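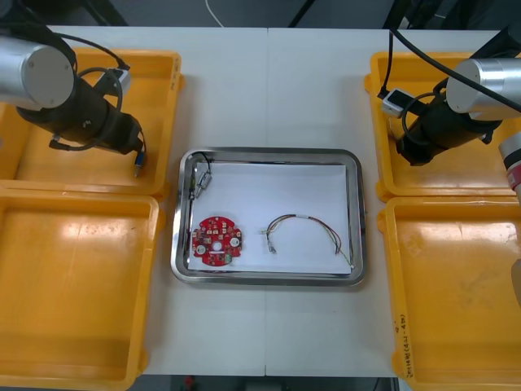

Ticket: Skostulance, gripper going for the wrong spot in the yellow trays
Opened: 03/10/2020
Status: open (sort of)

Hello all, me again with the two-armed thing. Short version: picking from the steel tray is fine, picking from the yellow trays is a mess, and I've run out of ideas that don't involve taking the whole lot apart again.

Setup for anyone who hasn't followed the build. Two arms facing each other over the white table at the Suksawat workshop, steel tray in the middle with white paper in the bottom, yellow trays either side. The arms are meant to take parts out of the yellow trays and lay them on the paper, then put them back when I'm done. Each wrist has its own camera and the pick point comes from that. Controller is the Gadis board, same firmware I've had on it since September. Grippers are the Koritz ones with the long fingers.

What happens: the red round board picks nicely from the paper, nearly every go. The harnesses don't. The arm comes down over the tray, fingers open, everything looks lovely, and then it slides off sideways and closes on bare plastic. No error at all! As far as Gadis is concerned it's a successful pick, so it trundles over to the steel tray and carefully puts down nothing.

Tried so far, in the order I did it:

Recalibrated both wrist cameras. Took all morning, no change.

Swapped the trays left to right, in case one was warped. No change.

Slowed the approach to 30 per cent. Same miss, only I get to watch it for longer.

Ran 60 picks with the blue and white harness in a yellow tray. 11 good ones. Then the same harness on the white paper, moved about by hand between goes, and it hardly missed.

Checked the cable on the left wrist because it loops round quite tightly and I'd been suspicious of it for weeks. Wiggled it through the full turn, picture never dropped. Put a new cable tie on it anyway.

Turned the gripper 90 degrees so it comes at the wires the other way. A bit better on the main bundle, worse on the ends.

So I reckon it's the picture and not the arm, but I can't see what it's chasing. The wires have white in them and the far plug is tiny and white too, so maybe it's aiming for the plug and getting the distance wrong? I told it to go for the bundle just by the black sleeve, where it's nice and gathered. Wrist view just over the harness:

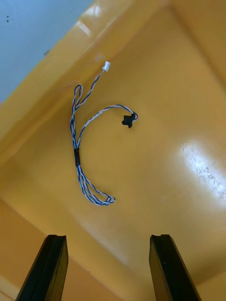
Kanokwan Saengthong: I don't think it's after the plug, I think it's after the shine. You've got a great big whitish reflection on the floor of the bin, to the right of the wires, and if your finder is looking for light stuff on yellow then that's the biggest light thing there. Paper won't do that to you. Try it with the overhead light off and a lamp from the side before you touch the calibration again. And does the Koritz driver give you finger width? If they've closed all the way, it's got nothing, and you can at least make it stop and try again.

Oh, that would explain why it always slides off the same way. I did wonder, then decided it was the cable – I always decide it's the cable.

Finger width does come through, yes, I'd just never used it for anything. Have added a check so a fully closed gripper counts as a miss. Wires are thin enough that I'm fiddling with the cut-off, as my first try threw away good picks too.

Overhead light off, desk lamp clamped to the shelf: first few goes all landed on the bundle. Not calling it fixed yet. I want another 60 with the lamp before I believe it, and somebody else has the table booked until tomorrow. Might cut a bit of matt card for the tray floors too, if I can find some that isn't white.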